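What People Leave in the Drawer

1 December 2020
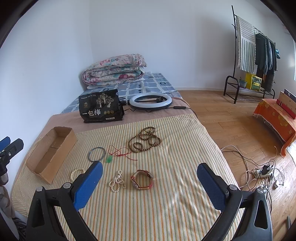
Beads, bracelets and a watch on a striped towel blanket.

Morenike Olaniyan has restrung other people's necklaces for most of her working life, and she starts every job the same way. She asks when the piece was last worn.

"Usually they don't know," she says. "It was their aunt's, it was in a drawer, they found it when they moved. Then they put it on for a wedding and it broke in the car."

Her workroom is on the second floor of a building in Trerville, above a shop that sells lamps. There is a long bench under the window, a kettle, and a wall of shallow trays with customers' names on masking tape. She opened it in 2000, after several years at the repair counter of Negri, a jeweler across town that has since closed. The first year she had so little work that she took in hems and zippers as well.

These days most of what comes through the door is pearls. Silk thread stretches and it rots, she explains, and perfume and skin oil speed that up. A necklace worn every week should be restrung every year or two. One that has been sitting in a box needs it before anyone puts it on again.

"You can check it yourself. Hold the necklace up by one end. If you see thread between the pearls and the knots, bring it in. If the knots look gray, bring it in."

She ties a knot between every pearl, by hand, with an awl. She learned this from Guido Longo, who ran the repair counter at Negri and did not like to talk while he worked. For seven months he let her do nothing but practice knots on glass beads. Then he would take the string, look at it, and cut it.

"I was angry about that at the time," she says. "He never told me what was wrong with it. I had to look at the pieces and work it out. Mostly I was pulling too hard. A knot that's too tight makes the strand stiff, and then it doesn't hang, it sticks out like a wire."

I asked whether she does the same to her own trainee, Viola Orlandini, who was sorting clasps at the other end of the bench.

"No, I tell her," Olaniyan says. "It's quicker."

"She tells me a lot," says Orlandini.

Wooden beads are a different job. The holes are often rough inside and will saw through silk, so she uses a waxed nylon cord, or elastic if the owner wears the strand around the wrist. Prayer beads she handles with some care about the order. Before cutting anything she lays the strand in a grooved board and writes down where the larger beads and spacers sit. If beads are missing she asks the owner what to do and does not guess.

"One man wanted the gap left. He said he knew it was there and he was used to it. So I left it."

Cords for pendants are the cheapest thing she does and the one she is asked about most. People want the same color again, and the same color is hard to find. Her cord comes from Kestthorpe, a mill supplier that changes its dyes without telling anyone, so she buys several spools when a good red turns up. She will not reuse an old cord, even a sound one, if the pendant is heavy.

This year has been odd. She was closed for part of the spring, and when she opened again in August there was a line of padded envelopes waiting at the post office. People had been at home and had gone through their drawers. By the end of that month she had logged 389 pieces, more than she normally sees by the fall, and Orlandini went from two days a week to full time.

"A lot of it came with letters," Olaniyan says. "Long ones. Who it belonged to, where she wore it. I don't need that to fix a clasp, but I read them all." She keeps the letters in a Cevwood cigar box and sends them back with the piece unless told otherwise.

Her advice on storage is short. Pearls go flat, in cloth, away from anything with an edge. Watches go somewhere else, with the strap undone. Bangles should not be stacked on top of stone pendants, which chip at the hole. Plastic bags are fine for the trip to the shop - not for the next ten years.

She has one piece of her own on the bench, a coral strand that belonged to her mother. It has been waiting for a new clasp since before the spring. Orlandini has offered to do it.

"She can do it after the Christmas orders," Olaniyan says. "I'll want to look at the knots first."

The workroom is open by appointment through the winter. Repairs sent by mail are taking roughly five weeks.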